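Prellwood futon base, queen: review after four months in the spare room

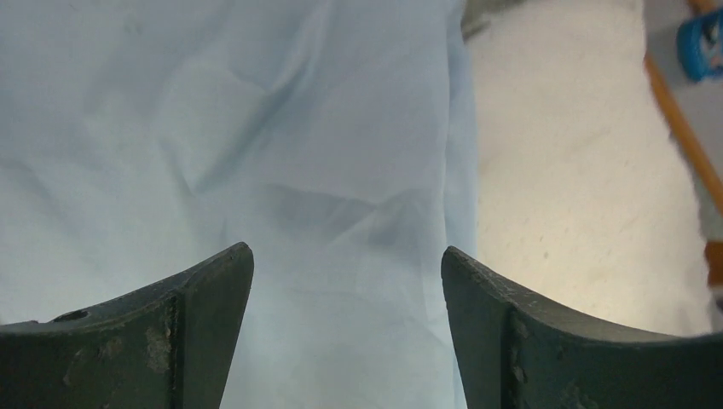 Dark green, with scuffs and chips in the paint.

We bought the Prellwood in March to replace a sofa bed that had become too heavy to shift. It cost $324 for the base, delivered, and the mattress is sold separately. Ours came from the Kouris warehouse, which had the queen in stock when the other two shops I rang did not.

Assembly took my sister-in-law Evangelia and me most of an afternoon. The instructions are diagrams only, and step six shows the slats upside down. Everything fits once you ignore that. You will want your own Allen key with a long handle, as the one supplied is too short to get any force behind. Leave the back rail bolts a turn loose until the seat is in, then go round and tighten the lot.

As a couch it sits lower than I expected. My father-in-law has trouble getting out of it and uses the armchair. The back has three positions and the middle one is the only one we use. With an ordinary cotton mattress the front edge slides forward a bit each evening. A strip of non-slip matting, the sort sold for under rugs, fixed most of it.

As a bed it is good. The slats are close together and there is no bar across the middle. We have had guests up to 77 nights of the year in the past, so this mattered to us more than the seating. My cousin Lambros is tall and slept on it for a week without complaint. It does creak when you roll over. I tightened the bolts again in the second month and the creak got quieter but did not go away.

Folding it back needs two people, or one person and a clear metre behind it. The shop told me otherwise.

I'd buy it again for a guest room. For a main lounge, look at something higher.

Four out of five.

Vasiliki Vasilakis, 11 Jul 2023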